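4.2 The Storage Case Task

By April the students in the manipulation course had learned to make a gripper pick up foam blocks, and had grown rather proud of it. The storage case task was added to the syllabus to address the pride. Each team was given a clear plastic case of electrical supplies and asked to teach its policy to open the lid, take out one named item, put it back and close up again. Grades depended on the full cycle. A policy that opened the case beautifully and then stared at it received partial credit and a short, kind note.

Four teams chose the task: Bestent, Jillinton, Annan and Plivel. The names came from a random word generator, after an earlier class spent most of a lab session voting. Each team could record up to 300 demonstrations, and most stopped well short of that once they discovered how long an evening is.
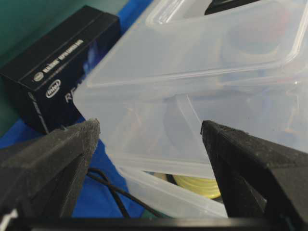 Why use a see-through case when depth sensors are known to struggle with clear plastic? Because the shops and garages these students may one day work in are full of them, and a course that hands out only matte cardboard teaches people to grasp matte cardboard.

The lid caused most of the early trouble. Team Annan trained on color images alone and found that its policy treated the lid as a rumor. Team Jillinton added depth, which gave the same policy a lid with holes in it. Both teams ended up labeling the latch by hand in 32 episodes, a job that Cecilia Fiadzo, the teaching assistant, had recommended in the first week and was gracious enough to mention only twice.
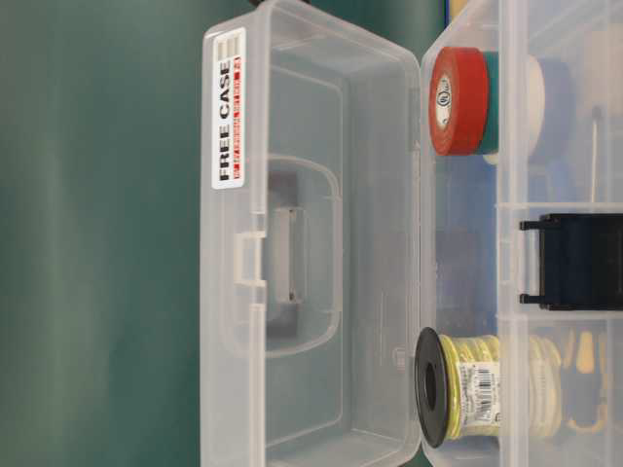

Scoring was the second problem. We had planned to judge each trial by whether the item was back in its own compartment, and the teams soon asked what "back" meant for an object that rolls. A tape roll may be returned upright, flat, or leaning on its neighbor like a commuter. For the red roll at the hinge side we settled on a strict rule: it had to stand on edge in line with the green, white and blue ones behind it. The wire spool got a looser rule, and the teams promptly lost interest in the tape.

Each policy was then tested in three blocks of trials with a student standing by at the stop button. Plivel had the highest score for opening and the lowest for closing, and its report gives the second result one sentence. Bestent was slow and steady throughout. Its members attributed this to careful filtering of their data, although their lab log suggests they had simply set the speed limit low and forgotten it.
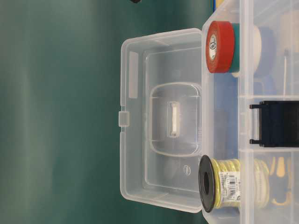

Figure 3. Open case with tape rolls and wire spool at the hinge side.

Most failed trials fell into one of two groups. In the first, the gripper closed on the divider wall and lifted with great confidence. In the second, the item came out cleanly and the policy then tried to return it through the lid. We kept both kinds in the shared data set, where later classes may enjoy them.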